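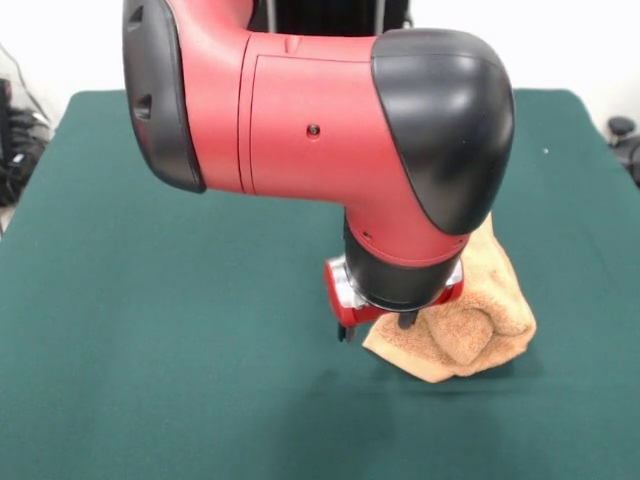 The house in Misarby is sold. I signed on Thursday and the keys are not in my pocket anymore, and I promised several people that I would write down how it went, so I will try to do it in order.

For those who did not read the older posts: my aunt left the house to my sister and me. It is a narrow house with two floors and a long garden behind, on the street that goes down to the old railroad station. My sister lives abroad and I live in Dronusberg, so neither of us could move in. We talked for a short time about renting it out. I have rented my own apartment to a stranger once and I did not sleep well during that year, so we decided to sell.

It was on the market for 246 days. I write this number first so that you know what kind of story it is.

The first price

We had two agencies come to look. The first was a big one from Teltmont with a very nice folder. The man walked through all the rooms in the time I need to make tea, and then he told us a price that made my sister very quiet on the telephone. It was much higher than we expected. The second was Amissah, which is a small office over the bakery in Misarby. Nisha Kandpal came from there, and she stayed the whole morning. She went into the cellar, she opened the windows, she asked how old the boiler was and I did not know. Her price was lower by the value of a good new car.

You can guess which one we took. We were not greedy people, I think, but when somebody in a suit tells you your house is worth this sum, then from this evening you own this sum. Everything under it feels like a loss. My sister had already planned a kitchen.

The contract with the first agency was for five months, exclusive. I would like to say something about this word. Exclusive means that also if your own cousin buys the house, you pay the commission. I had read the contract, but I had read it the way one reads the conditions for a bus ticket. Please read it at the table with a pencil.

In the first weeks there were many visits, and I was sure that we would be finished before the fall. I took the train every Saturday, swept the front steps and put the lamps on. People came, they were friendly, they said the garden was lovely. Then no call. After the sixth week the visits became fewer, and then for a whole month there was not one. The agency advised us to "stay patient until the right buyer." Then they advised us to lower the price a little. Then again a little. I understand now that this is a common way: first you win the contract with the high number, and later you bring the owner down slowly. I can't prove that they did it on purpose. Maybe the man really believed it.

What I did wrong with lowering: we did it in small steps. Every step was too small for somebody to notice, but all together they made the house look tired. A couple who came in the summer told me openly that they had watched our advertisement since the beginning and were waiting for the next step. I was a bit angry, but it was a fair thing to say and I would do the same.

The papers

While we waited I had time to look for the papers, and this I recommend to everybody who has a house from a relative. Do it before the first visitor. My aunt kept everything, but in her own system. The invoices for the roof were inside a box with Christmas cards. The plan of the ground floor was folded behind a picture. The permit for the veranda I did not find at all.

The veranda became a big subject. It was built by my uncle, and he was a person who first built and then asked. At the town office they were very polite and they found that there had been an application, but no final inspection was ever done. So on paper the veranda was half existing. It could stand, but it could not be counted in the living area. In our advertisement it was counted. I had to ask the agency three times to change it, and the corrected area was of course smaller, and of course this came at the same time as one of the price steps, so it looked as if something bad was discovered.

We paid for a late inspection. The inspector wanted a handrail at the two steps and a small drawing with measures. That was all. My uncle could have had the stamp for the price of a lunch.

There was also the question of the path. Between our garden and the neighbor's there is a strip which both houses used always, for the bicycles and for bringing wood. I believed it was ours. The neighbor, Ravinder Turcotte, believed it was his. The land register said that it was ours but that he had the right to pass, written in very old language. We stood together at the fence with the copy and he laughed and said he had been sweeping my path for 20 years. I brought him a bottle. But imagine the same talk with a neighbor who is not a pleasant man, and in the week before the signing.

Changing the agency

When the five months were over I did not sign again. It was not a nice telephone call. They said we would lose all the work they had already done, and I nearly said yes, from being tired. My sister was stronger than me in this. She told me: write them the letter today, not tomorrow. So I wrote it and sent it registered.

Then I had to go to the office over the bakery. I was ashamed, to be truthful, because we had said no to Nisha Kandpal with quite a short e-mail. She didn't mention it. She took out her notes from the first visit, she still had them on paper, and she had written there that the boiler was the thing every buyer would ask about. Every buyer had asked about it.

She did a few things differently, and I put them here for those who are in the same situation:

She took the advertisement away completely for four weeks. I didn't like this, I thought we were losing time. But a house that is always there becomes like furniture, people scroll over it.

She asked a heating company for a written offer for a new boiler and put it into the file. We didn't buy the boiler. The visitors could only see what it would cost, and it was less than most of them had feared. Before that, every person invented his own number, and this number was always terrible.

She told me not to be present at the visits. This hurt me a little. I thought I was useful, I know where the sun comes in and which step makes noise. She explained that people do not open the closets when the owner is standing there, and they do not say what they don't like. And I talked too much about my aunt – this I noticed myself also.

She put the price in one step to where she had wanted it in the beginning. Not one cent under. My sister said goodbye to half of her kitchen.

Also the furniture. I had left everything in the house, thinking that an empty room looks sad. But there is a difference between a furnished house and a house with an old lady's 11 small tables. We gave away the most, and kept the big bed, the dining table and the bookshelf. The living room was suddenly large. I sat down in it on the floor and was quite surprised, I had known this room all my life.

The offer

There were eight visits in the second round, and out of these came two offers. One was higher but depended on the sale of another house in Teltmont, and that house was not even advertised yet. The other was lower, from a couple with a small daughter, with the letter of the bank already attached. We talked the whole evening, my sister and I. We took the lower one. Perhaps the other would have been fine too, I will never know it. But I have seen in the family how such a chain of sales can go, when the last person at the end doesn't get his credit and everybody has already ordered the moving truck.

They asked us to leave the bench in the garden. I was happy about it.

About the money I don't want to write exact sums, because it is also the money of my sister. But I can tell this: if I count the heating during the winter months, the insurance for an unoccupied house (it is more expensive, and you have to tell them, otherwise they may not pay), the train tickets, the gardener and the property tax, then we would have had more from Amissah's price in the first week than from what we did. I made the table in the evening after the signing. It was maybe not the best evening for this.

Still to do

The water company wants the meter reading again, because on the first form I wrote it in the wrong field. The mail of my aunt is still coming, mostly seed catalogs, and Mr. Turcotte collects it for me until the new family moves in. This will be in February. I also have to find out how long one must keep the invoices after a sale, I have heard three different answers. If somebody of you knows it for certain, please write it in the comments, with the place where you have it from.

The next post will be again about the balcony and my poor lemon tree.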